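Knowledge base > Automation > Practice codes > Roltico 77

Roltico 77

Last updated: December

Roltico 77 is a code of practice for recording manual demonstrations with hand-held grippers. It is used by laboratories which teach robots to do household work, such as folding, sorting and putting away clothes. The code was written in Bromov, where the first common version was agreed between the research group of the town and the company Lanz. It was later taken over by the publisher Roltico, from whom it has its present name. The number 77 is the place of the code in the Roltico series and has no technical meaning.

The code is voluntary. No law refers to it, and it does not replace the safety standards for industrial robots. A laboratory may say that it works "according to Roltico 77" if it follows all the mandatory clauses and keeps a written list of the recommended clauses which it does not follow.

Scope

The code covers recordings in which a person holds one or two grippers and performs a task on a table. It does not cover remote control of a robot arm, and it does not cover recordings made with bare hands, although several laboratories in Risham apply the chapter on objects to these also.

Terms

In the code, a "demonstration" is one complete performance of the task, from the rest position to the rest position. A "session" is all the demonstrations which one operator makes without leaving the station. The "work area" is the part of the table that both tools can reach. The word "operator" always means the person, never the machine or the software. This point is repeated in three different clauses, because in the first version the word was used for both and the translations became confused.

Requirements for the tool

The tool must be inspected at the start of each session. The operator opens and closes the fingers fully and checks that both fingers move the same distance. Screws which hold the fingers must be tight. A finger that is bent or cracked must be changed together with its partner, also when the partner is in good condition, so that the pair has equal wear. 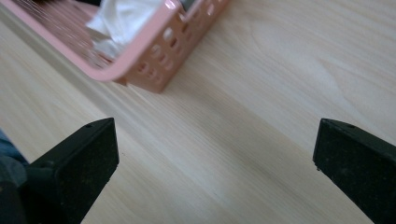

Wear of the finger surface is the subject of the longest clause in the code. It distinguishes between marks, which are permitted, and loss of material, which is not. Fingers with a matte black surface soon look speckled, as both fingers do over the table here, with small light flecks near the tips, and a new operator may think that they must be cleaned or replaced. The code asks only for wiping with a dry cloth. Solvents are forbidden on the gripping faces. If there is a doubt, the operator compares the edge of the tip with the edge of an unused finger, which every station must keep in a closed box. The color of the fingers is not regulated, but it has to stay the same during the whole session.

Requirements for the work area

The table should have a plain surface without strong reflection. Natural wood grain is accepted. Objects which do not belong to the task must be removed before the first demonstration, and sleeves must be close enough to the wrist that they do not pull at the objects. The lamps are not moved or dimmed during a session. If daylight enters the room, the curtains are closed or the time of day is written in the log.

Cables receive a separate paragraph. A cable from a hand-held tool should leave the table by the front edge, and it must have enough free length for the highest movement of the task. It may not lie across the container or the objects. Before the first demonstration the operator lifts each tool to the full height once, slowly, and feels if the cable pulls.

Requirements for objects

Soft objects are treated more strictly than hard ones, for the reason that they never return to exactly the same shape. The code recommends socks and other small clothing of more than one color, with light and dark pieces in the same container. Clothing must be clean and without loose threads. An elastic cuff that no longer closes is a reason to take the sock out of use.

The container is fixed neither by size nor by material. A basket with perforated walls is allowed, but the operator should know that thin fabric can be caught in the holes, and a demonstration where this happens is kept and marked "caught". It is not deleted. In the earlier version such recordings were thrown away, and the group in Bromov objected that a robot would then never see the problem.

Two-handed work

When two tools are used, each one must have a defined rest position. A tool that has no part in the movement stays near the front edge with the jaws open and away from the path of the other tool. It remains in the hand of the operator. Putting it down and taking it up again counts as a movement and has to be included in the task description.

For picking a sock out of a basket, the usual pattern is that one tool lifts and the other waits. The lifting tool should take the fabric with the front part of the jaws, and the sock should hang freely before it is carried to the side.

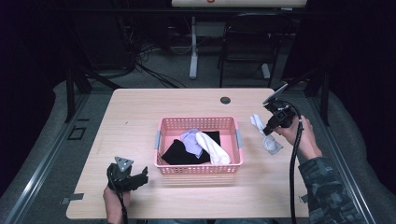 Records and rejection

Each session has a log with the name of the task, the tool numbers, the objects and any interruptions. A demonstration may be rejected only for a reason that is on the printed list. "Slow" and "not elegant" were on this list in the Lanz version and were removed by Roltico.

The trial of the present edition was made in Risham and gave 3798 demonstrations. Of these, 157 were rejected, the greater part because the tool had not returned to the rest position at the end.

Criticism

The code has been criticized for its length and for the high number of cross references. Small laboratories find that the log takes more time than the recording, above all when a task lasts only a few seconds. Lanz has published a short form of 2 pages for daily use at the station, but Roltico does not recognize it as a replacement for the full text. A second objection concerns the rest position. Some groups prefer that each demonstration starts from a different place, so that the robot learns to begin from anywhere. The current edition permits this under the name "free start", if it is written in the log.

See also

Rest position
Finger wear
Free start

Comments

The clause about changing both fingers is expensive for us. We break always the left one and have now a drawer full of good right ones. Is it permitted to make pairs from old fingers with similar wear?

To the comment before: in the Lanz short form it is permitted, in the full text I did not find it. I would write it in the log and compare the tips with the unused one.

Please add something about the lamps. Ours need a while after switching on until the light is stable, and the article says nothing on when to begin.

Good article, thank you. In the section on objects I think "taken out of use" should also apply to socks with holes in the toe. We had this discussion in Bromov for a whole afternoon.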